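Okcombe customs crushes a mountain of fake parts, and I got up early for it

I was at the Okcombe freight yard before 6 this morning, coffee in hand, to watch customs officers get rid of 1,237 cartons of counterfeit goods seized at the port since April. It took most of the morning and it was very loud!
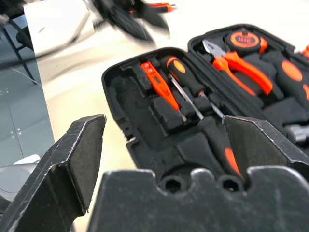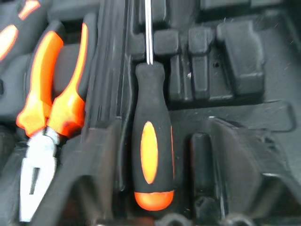

Second photo: a pair of pliers in a molded tool case tray.

I'd been expecting handbags and sneakers, the stuff you always see on TV when they do one of these. There was a little of that near the front gate (mostly belts, a few perfume boxes), but the bulk of it was brake pads, phone chargers and power adapters, all packed up to look like name-brand goods. The customs office says the largest single haul came in on a ship out of Arboleda, declared as garden furniture. Officers opened one container, found chargers stacked to the roof, and went back for the rest of that shipper's boxes the same afternoon.

The crushing itself was handled by Orkari, the recycling firm that took over the yard's scrap contract last year. They brought two shredders and a baler, and everything went through in batches, with an officer checking carton numbers off a list before each load went up the belt. I was told I could stand behind the yellow line and no closer, and after the first load of brake pads went in I was happy to stay there. My ears are still ringing as I type this.

The metal and hard plastic will be sorted and sold as scrap, with the money going back to the county. The perfume can't be shredded, so that left by truck for the incinerator at Cledley, along with 200 cartons of batteries and chargers that need special handling. Cledley residents have complained about smoke from that plant before, and I did ask about it. The answer I got was that the load will be burned in small lots over several nights and that air readings will be posted at the town library. I'll go take a look at them once they're up.

So who was bringing all this in? That part is still pretty thin. The county prosecutor's office confirmed that two import companies are facing charges and that a third case is being looked at, but it wouldn't name any of them ahead of the first hearing. Court papers I've read put the fine at up to $180 per carton, which adds up fast when you have a warehouse full of them. Whether anyone ends up paying it is another matter, and I've covered enough of these cases to keep my expectations low.

If you bought a cheap charger or a set of brake pads at the Okcombe weekend market this spring, the customs office would like you to bring it in. They'll check it for free at the front desk until 6 p.m., and you don't need a receipt. You won't get in trouble for having bought one, I asked twice. You won't get your money back from them either, so for that you'd have to go find the seller.

The yard reopened to regular freight traffic a little after noon. Another round is planned for the fall, when the seizures still tied up in court are expected to be released.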